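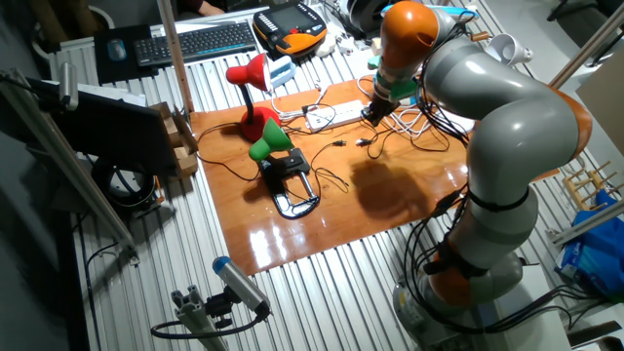

Desk lamp

A desk lamp is a small lamp made to stand on a table or to be fixed to it, and to give light on a limited area for reading, writing or handwork. It is also called a table lamp in some shops, although this name is used more often for lamps with a fabric shade.

Parts

The usual parts are the shade, the stem and the base. A conical shade, such as those of the red lamp and the green lamp shown, sends the light down and protects the eyes from the bulb. The stem may be rigid, jointed or of the gooseneck type. A gooseneck is a flexible metal tube which keeps the position given to it by hand.

Bases

A domed base holds the lamp by its weight and can be moved freely. A clamp base has an open C-shaped frame with a screw, and is intended for the edge of a table or a shelf. It leaves more space for work, but the thickness of the table top must be suitable.

Power supply

Most desk lamps have a cord and a plug. When several lamps are used on one table, they are commonly connected to a power strip. The cords should lie flat and should not pass under heavy objects.

Collections

The lamp collection of Luana Queiroz, kept in Plokerton, contains 381 desk lamps, of which 215 have a gooseneck stem. It is open to visitors from June.

See also

Floor lamp
Lampshade
Power strip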